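Fixing Dropped Finger Tracking on a Hand-Held Gripper

Applies to two-finger hand-held grippers with a printed marker cube on each finger and a head camera watching both.

The fault shows up as a finger width that freezes, then jumps. In the log, the width value repeats for 12 or more samples and then changes by several millimeters in one step. The recording software does not stop or warn you. We first caught it in October on a bathroom job, where Gervasio Painemal found 35 bad takes in one folder after the session had already been uploaded.

There are three usual causes: the cube is hidden by a wrist or sleeve, the cube has turned on its mount, or glare has washed out the black squares.

Before you start

Stop recording and set the gripper down on a flat surface. If you are on an unfinished site, clear a place to stand first. You will be looking at a screen while holding the gripper, and cords and loose tools on the floor are easy to step on. Keep the gripper cable away from sinks and tubs that have water in them.

Step 1. Find the first bad sample

Open the log and sort by marker ID. Look for the first gap longer than 8 samples and write down which cube it belongs to. In our case it was the right cube, starting at sample 519. If both cubes drop at the same sample, skip to step 4.

Step 2. Check the mount

Hold the finger still and try to twist the cube. It should not move at all. If it does, take out the screw, clean the seat, put the screw back and tighten it by hand. Do not glue the cube. Aba Frimpong tried that on one unit and cracked the finger getting it off.

Step 3. Check the marker faces

Wipe each face with a dry cloth. Replace any marker with a lifted corner or a scratch through a black square. Print on matte paper only.

Step 4. Check your grip and the light

Open the live view and reach for something low, such as the front of a counter. Watch for your forearm crossing a cube. Push your sleeves up and move your hand back on the handle until both cubes stay detected through the whole reach. Over a glossy surface, turn off any work light aimed straight at it and repeat the reach.

Step 5. Recalibrate

Close the fingers fully, press Zero, open them fully and press Save. Record one short take at the spot where the fault appeared and check the log again before going on with the session.
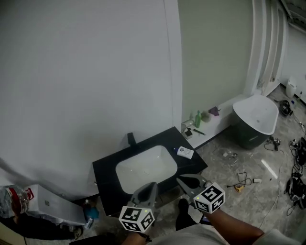 If the gap comes back on the same cube after recalibration, swap the finger and mark the old one so it does not go back in the case. Delete the bad takes or move them to a separate folder. Do not try to fill in the missing widths by hand.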